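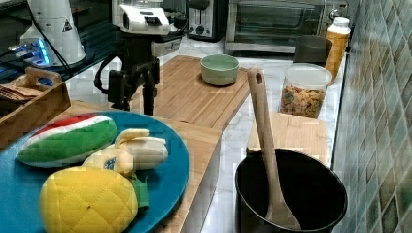

Toy library swap – back on this Sunday

OK quick one this month, I'm typing between school pickup and the dentist.

The swap is ON. Doors at 10, done by 1. Same hall as last time, side entrance, because the front steps are still being dug up. Parking on the street only. The lot behind belongs to Zulau Dental and they do tow, ask me how I know.

How it works, for new people. Bring clean toys, get a ticket for each one, spend tickets on whatever you like. No money. No tickets left over? Take something small anyway. Babies' stuff is on the low tables by the stage, puzzles and games along the wall, pretend food and play kitchens near the door this time so the little ones stop blocking the aisle.

We moved 1,705 toys last year, which I only know because Do-yoon Wi kept every single ticket stub in a cookie tin and went through them over the holidays. Goal for this year is 2,000. We'll see!

What we need most
Play food, soft or hard. Always gone by 10:30
Dress-up, sizes 4 to 8
Train track, any brand, even if it's a sad little bag of curves
Board games with all the peices (please check)
Books for ages 2 to 5

What we can't take
Anything with a loose button battery door
Car seats, crib bumpers, helmets
Stuffed animals bigger than a toddler. We still have the giraffe
Slime. No slime, opened or not

About washing. Several people asked. Most small soft toys are fine in a pillowcase with a knot in it, cold, gentle, half the usual soap. Air dry. Give them two full days, longer if they're thick in the middle, they feel dry outside way before they are. Check the tag first if there still is one. Felt is fussier – spot clean with a damp cloth and leave it alone. If it has a crinkle layer or a squeaker, wash by hand. Hard plastic goes in warm soapy water, rinse, towel. Wood just gets wiped, don't soak it, the paint lifts and then it's no good to anybody.

Sets: bag them together and tape the bag. Write on the tape what's inside. Last time a whole tea set went home with four different families, and there were tears, some of them mine.

Borrowing side of things. The library shelf has 108 items right now and 48 of them are out, a few since before February. If you have the Stero marble run or the big Nomura farm puzzle, no fines, no questions, just drop it in the crate by the side door. There's a waiting list for the marble run and one of the kids on it asks me every week.

Flosamero Bakery is giving us day-old rolls again, so there will be something to eat. Coffee is whatever is in the urn. Bring a mug if you want a decent sized cup.

Set up is from 8:30. Could use four or five more people for tables, and somebody tall for the banner. Clean up goes faster then you'd think if everyone folds one table on the way out.

Leftovers go to the family shelter on Monday morning – need one more car for that, a hatchback is plenty. Reply to this email or grab me at the door.

Next month: summer hours, and what to do about the sandbox lid.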